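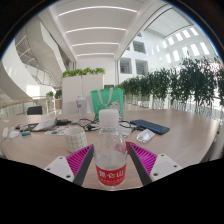 Figure 5. Bottled water on a conference table.

Search this manual

5.2 Setting up drinking water for a meeting room

This section applies to rooms booked through the Tusum reservation panel. Complete it before the room is marked Ready.

1. On the panel, open Room Services and select Water.
2. Enter the number of attendees. The panel accepts up to 14 per room. For larger groups, book the adjoining room under the same reference.
3. Select Bottled or Carafe. Carafe requests must be entered at least 30 minutes before the start time.
4. Press Confirm. The order code appears on the second line of the display.

NOTE: If the code does not appear, do not press Confirm again – a second press creates a duplicate order. Go back to Room Services and check the Open Orders list.

5. Set bottles upright on the table, clear of the floor box and any power outlets.
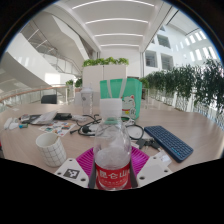
6. Wipe the tabletop with a dry cloth and close the order on the panel.

CAUTION: Liquid in a floor box can trip the circuit for the whole room. If a spill reaches the box, switch off the room breaker and call Facilities before touching any connector.

After the meeting, discard opened bottles and return sealed ones to the pantry shelf. Enter the returned quantity under Stock. The counter resets each July and stores up to 2,555 entries; export the log before it is full – older entries are overwritten without warning.

For panel access rights, contact Wissam Rizk or see section 2.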